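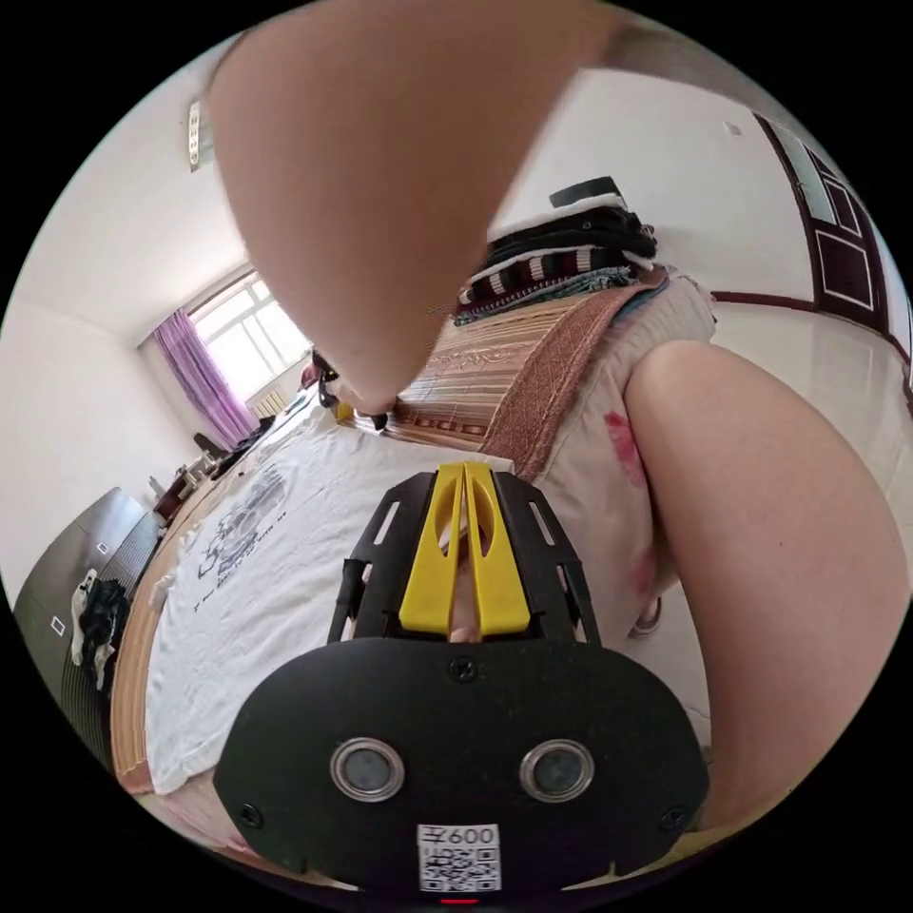

A white T-shirt spread on a bed, with the yellow fingers of a hand-held gripper in front. Folding is still one of the hard chores.

The Shirt Is Still Winning

On Monday morning I had 16 shirts to fold, and I did it while watching a video of a machine that folds shirts. The machine was slower than me. I am not a fast folder. My mother used to take the clothes out of my hands because she could not bear to look.

I have been writing about automation for this magazine for nine years, and every year the same question comes from readers. They do not ask about factories or self-driving trucks. They ask when they can stop doing the laundry. So I decided to look at this one question with patience, and to go and see some machines where they work.

My first visit was to Andetti, a small company in Atdale which makes a two-armed robot for hotels and care homes. The room where they test it has a table, a bed and many baskets. When I arrived the robot was working on towels. It took a towel from the pile, shook it a little, found one corner, then lost it. It found the corner again. After that everything went smoothly, and the towel was put on the stack with edges more straight than I could make them.

Towels are the easy part, the engineers told me. A towel is a rectangle, and all its corners are the same. A T-shirt has sleeves, a neck, a front and a back, and when it lies in a heap it can take more shapes than anybody could write in a program. If the shirt is already spread flat, the job is half finished. The trouble is everything that comes before it is flat.

I watched the robot try with T-shirts in the afternoon. From 43 shirts it folded most in a way that I would accept in my own drawer. Some had a sleeve sticking out. Three it dropped on the floor, and it continued to fold the air with great care. I felt sorry for it, and this surprised me.

The way these machines learn has changed a lot since I started this job. Before, a programmer described each movement. Now a person does the chore with a hand-held gripper that has a camera on it, many times, in many different rooms, and the computer learns from the recordings. The rooms matter as much as the movements. A robot which has seen only one gray table will be lost in front of a striped mat, or a blanket with bands of color, or a bed where people have left small things lying about. Our bedrooms are full of such surprises, and we do not even notice them.

I tried this kind of gripper myself for an hour. It has two fingers and nothing else. You understand very quickly how much work your other three fingers do, and your palm, and the feeling in your skin. To separate two layers of thin cotton I needed several attempts. With my bare hand I would not have thought about it at all.

The shop floor is a different story. At Pimance, a commercial laundry, the sheets are spread, ironed and folded by big machines, and this has been so for a long time. But a worker still stands at the beginning of the line and feeds in the corners. At the end, another worker looks for stains and holes. The manager showed me a gripping arm which they bought for sorting the dirty linen. It works well with sheets and badly with bathrobes, because of the belts. They keep it for the night shift, when there are only sheets.

What can you buy for your home now? The Kanagaratnam folding cabinet, which I had on loan in December, is the closest thing I have tried. You clip each shirt to the front, one by one, and it comes out folded below. The result is very nice. But clipping the shirt takes me as long as folding it, and the cabinet stands where my bookshelf used to be. It refuses socks, baby clothes and anything with a hood.

I asked everyone I met when a robot will take a full basket, without help, and leave a neat pile on the bed. The people who sell robots said soon. The people who build them asked me first which clothes, which basket, and whether there is a cat.

My own opinion is that hotels and care homes will have it first, for towels and flat linen, and it will be boring and useful. The family bedroom will come much later. I have given the cabinet back, and my bookshelf is again in its place. The 16 shirts took me one episode of a detective series, with a pause for tea.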